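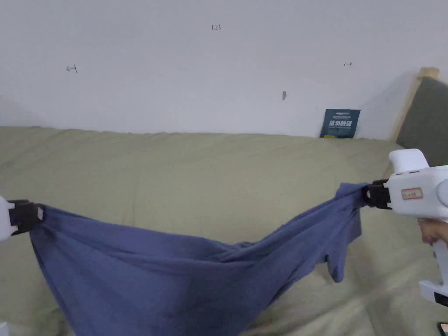

Vêtement bleu tendu entre deux pinces tenues à la main, au-dessus d'un lit.

Rechercher sur le site OK

COMMUNIQUÉ DE PRESSE

Pliage du linge : Clendance suspend l'usage de ses pinces manuelles

Clendance annonce la suspension, à compter de novembre, des séances de pliage conduites avec ses pinces manuelles. Lors d'un exercice sur le site de Dellham, la mâchoire d'une pince ne s'est pas rouverte à la commande. Un opérateur a été légèrement blessé à un doigt ; il a repris son poste.

Le contrôle engagé le jour même a porté sur 33 pinces. Onze présentaient un jeu anormal du ressort de rappel et ont été retirées du service. La société Sampaio, chargée de l'expertise, remettra ses conclusions dans environ trois semaines.

« Aucune séance ne reprendra avant la remise du rapport », a déclaré Theresia Brunner, directrice de la sécurité de Clendance. Les partenaires du programme Prustano ont été informés par écrit. Les données déjà recueillies ne sont pas concernées.

Contact presse : service de la communication, Clendance | © Clendance, tous droits réservés | Haut de page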